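Eating in the Hallway: Where Meals Happen in Small Apartments
Project report, Home and Everyday Life, spring term
Nanna Toft
Handed in Jun 8, 2026

How I got into this

My aunt in Gudurham has a perfectly good kitchen and has never, in my whole life, served me a meal in it. We eat in the passage between the front door and the bathroom, knees against the wall, passing the potatoes over each other's heads. I grew up thinking everybody did this! When I moved to Harside for school and started getting invited to other people's places, I noticed that eating spots are all over the map. Beds, window ledges, the top of a washing machine (really nice, if you like standing up). So when our class got the assignment to look at one everyday habit up close, I already had mine.

My question was pretty simple: when a home is too small for a dining room, who decides where the table goes, and what does that do to the meals?

What I did

I asked people in the Grollara building, where I rent a room, to keep a meal diary for a week. Seven households said yes. They wrote down where they ate, who was there and what they did with their hands while eating (phone, book, nothing). I also sat down with each household for a talk, usually over food, which was the best part of the whole project and also the reason my notes have soup on them.

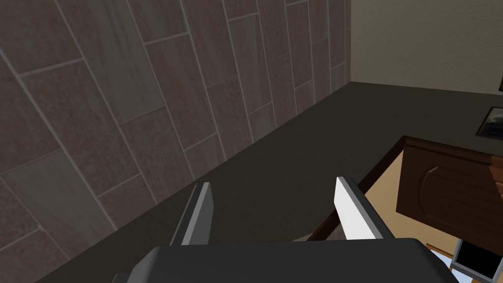

The diaries were a mixed bag. Some people wrote one word per meal. One guy wrote a page on a grilled cheese. My advisor, Elínborg Brøndum, told me to stop trying to make them match and just read them next to each other, and that helped a lot. I had been trying to squeeze everything into a spreadsheet with columns for noise and comfort, and it was going nowhere. I dropped the columns and started underlining anything that surprised me.

The table nobody bought

In most of the households, the table came before the plan. It was left behind by the last tenant, or a parent drove it over, or it was on the curb and looked lonely. Then it had to go somewhere. A couple on the top floor got theirs up the stairs, found it wouldn't go through the kitchen door, and left it in the hall "for the night." That was two years ago. They host birthdays there now.

I loved that story, and I kept hearing versions of it. People talk about choosing a layout, but when I pushed a little, the doorway had done the choosing. I started bringing a tape measure to my talks and people got very into it. One neighbor wanted her whole apartment measured, so we did that instead of the interview and I had to go back.
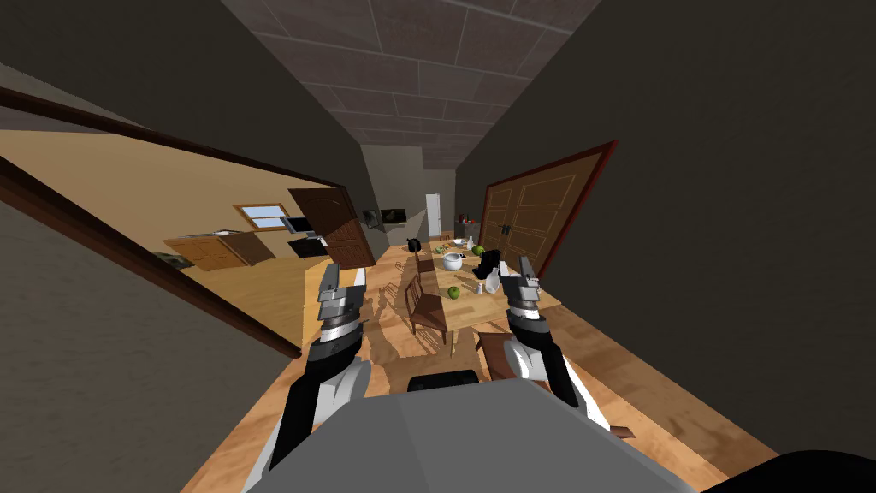 Fig. 2. Wooden dining table in a narrow hallway with light hardwood flooring.

What a hallway does to a dinner

Everyone who eats in a hallway told me about traffic. Somebody always needs the bathroom, and the person on the end has to stand up, so the seat on the end turns into a job. In one household it goes to whoever cooked, as a kind of thank-you in reverse, because that person is up and down anyway. In another the youngest gets stuck with it and complains every single time (it's in the diary, with capital letters).

The other thing was how long people stay. I expected short meals, since you're basically parked in a walkway. The diaries said the opposite for dinner! People lingered. My guess is that there's nothing else to look at in a hallway. No TV, no sink full of dishes staring at you. Breakfast was a different story and mostly happened standing at a counter, with a coat half on.
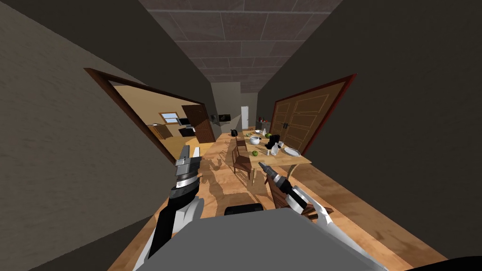
Light came up too, more than I was ready for. Hallways tend to have one ceiling light and no window, and people had all kinds of fixes, from clip-on lamps to candles to just leaving the bedroom door open in the evening. I didn't ask about light in my first talks, so I only have it from the later ones. I'd put it on the list from the start if I did this again.

What I'm not sure about

All my households are in one building, and the apartments at Grollara were cut up out of bigger ones, so they have longer hallways than you'd find in a newer place. I tried to get people from the Strebel apartments across the street to join, but they had exams. I also think the diary changed things. Two people told me they sat down at the table more that week so they'd have something to write.

I'm planning to ask the same households again in October, when it's dark at dinnertime, and I want to see if the candles win. My aunt has asked for a diary too. She'll fill it in as long as she doesn't have to move the coats.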